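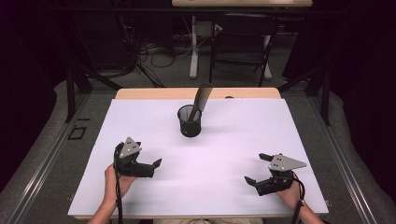 Section 4. Setting Up the White Work Board and Cup

The Edodura board turns an ordinary table into a clean white surface for sorting, trimming and desk work. It is used with the Jikotton mesh cup, which holds one or more upright tools within reach. Read this section through before you lay the board for the first time.

4.1 Before you start

Clear the table and wipe it with a dry cloth. Crumbs or grit left underneath will show as bumps and can mark the table.

Check that the table is level. The board has no feet and will creep on a sloping top.

CAUTION: Do not lay the board over a table edge that is chipped or raised. Sand or tape the edge first.

4.2 Laying the board

1. Carry the board flat, with one hand on each short side.

2. Set the near edge down first, then lower the far edge. Leave a strip of table showing along the far side so you can get your fingers under the board later.

3. Press down at each corner. If a corner lifts, turn the board 90 degrees and try again, or put a Sayce grip pad under that corner.

4. If you use the thin cover sheet, smooth it from the middle outward. A soft fold will settle overnight. A sharp crease will not, and the sheet should be replaced (part 2737).

5. Stand the cup on the far half of the board, near the middle. Keep it away from the near edge, where sleeves catch it.

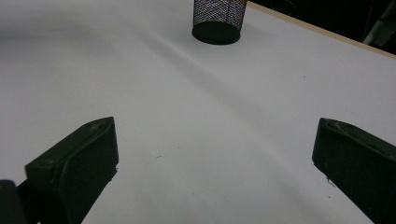 4.3 Loading the cup

1. Put heavier tools in first and check that the cup stands by itself before you let go.

2. Place pens, pencils and rulers with the working end up.

3. A knife may be kept in the cup only while you are at the board. Seen from your seat, the blade must lean away from you.

CAUTION: A knife standing handle down has its blade exposed. Take it out by the handle, never by the blade, and hold the cup steady with your other hand. Return it to a closed drawer or block when you finish. Keep children away from the board while a knife is out.

NOTE: The cup is not weighted. The load limit is 1000 g, but a long tool leaning to one side can tip it well below that.

4.4 Cleaning

Brush off specks with a soft brush before wiping, or they will scratch. Wipe with a damp cloth and a drop of dish soap. For ink, use Vindodico cleaner, leave it for 20 seconds and wipe again. Do not use scouring powder.

Empty the cup and tap it upside down over a trash can. Dry it fully so the mesh does not rust.

Section revised in November by Arwel Probert.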